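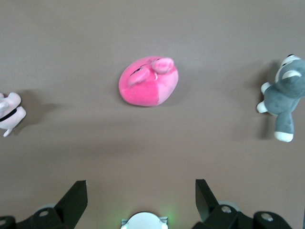 Section 7: Washing Soft Toys and Other Small Stuffed Things

Your Litus washer has a program called Delicate Plush. It is the second-gentlest thing the machine can do, the gentlest being off. Read this section before you use it, preferably while the toy's owner is asleep or at school.

7.1 Before you start

1. Find the care label. It is sewn into a seam, usually somewhere undignified. If it says "surface wash only," go to 7.4.
2. Squeeze the toy all over. If anything inside is hard, crinkles, or answers back, it contains electronics or paper and must not go in the drum. Battery packs that unzip or unbutton may be removed first. Put the screws in a cup.
3. Tug gently on the eyes, nose and any buttons. Sew down whatever moves.
4. Close up split seams. A small hole going in is a large hole coming out, and the stuffing will travel to the drain filter (see Section 9, which is nobody's favorite).
5. Rub a damp white cloth on the brightest part of the toy. If color comes off on the cloth, wash that toy by itself in cold water or by hand.

CAUTION: Do not wash toys filled with beans, sand, grain or foam beads. Grain sprouts. Our service department has seen it.

7.2 Loading

1. Put each toy in its own mesh bag and close the zipper. A knotted pillowcase works nearly as well.
2. Add two bath towels of a similar color to balance the drum. One small toy spinning alone will make the washer walk.
3. Do not fill the drum more than halfway.

Note: A toy larger than the door opening is not a small stuffed thing. Please don't push.

7.3 Running the program

1. Turn the dial to Delicate Plush. The light beside it comes on.
2. Press Temp until COLD shows. The machine will let you choose WARM. It will not stop you from regretting it.
3. Press Spin until 700 shows. Higher speeds are locked out on this program, and holding the button down does not unlock them.
4. Pour liquid detergent into compartment 2, up to the lower line. Leave out fabric softener, which mats pile fabrics.
5. Press Start. The display reads 144, which is the program time in minutes. Any child in the household should be told this number in advance.

The Pause button works at any point before the final spin. The door stays locked until the water has drained, so pausing to check that someone is all right in there adds time to the cycle. The window is provided for this purpose.

7.4 Surface washing

1. Mix a little detergent into a bowl of cool water and whip it until you have foam.
2. Pick up foam only, using a soft cloth, and work in small circles.
3. Wipe with a clean damp cloth until no suds remain.
4. Go to 7.5.

7.5 Drying

1. Press the toy between dry towels. Do not wring it, particularly at the neck.
2. Reshape ears, limbs and tails by hand while damp.
3. Lay it flat on a rack, away from radiators, and turn it over every few hours.
4. Brush the pile with a soft toothbrush once dry. Use a toothbrush you have finished with.

WARNING: Do not tumble dry long-pile toys on heat. Synthetic fur melts, and there is no program on this or any other machine for that.

If the toy still feels cool in the middle, it is still wet in the middle. Put it back on the rack and leave it there overnight.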